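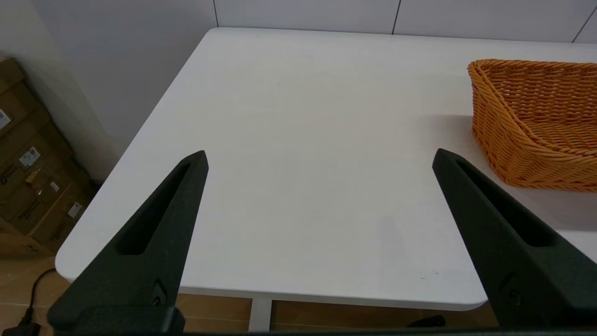 A white table with rounded corners and a smooth top.

Ask a furniture finisher what ruins a white tabletop and the answer is seldom a knife. Yellowing comes first, says Ingeborg Mayrhofer, who ran the coatings bench at Wieser until February. Solvent-based polyurethane ambers as it ages, even in a room with the blinds down. Water-based coatings hold their colour longer but mark more easily in the first weeks, while the film is still curing.

Her team compared 557 coated panels, sorted by resin, film thickness and lamp exposure. The worst colour shift was in panels with 4 coats – extra build gave the resin more depth in which to discolour. Panels with 2 thin coats stayed closest to the control grey card.

Edges are a separate problem. Paint pulls away from a sharp arris as it dries, leaving a thin line that wears through early. Gumaro Zamudio, a sprayer at Tritik, sands every edge to a radius of about 3 millimetres before priming. He cleans with a damp cloth and neutral soap, and keeps ammonia out of the workshop.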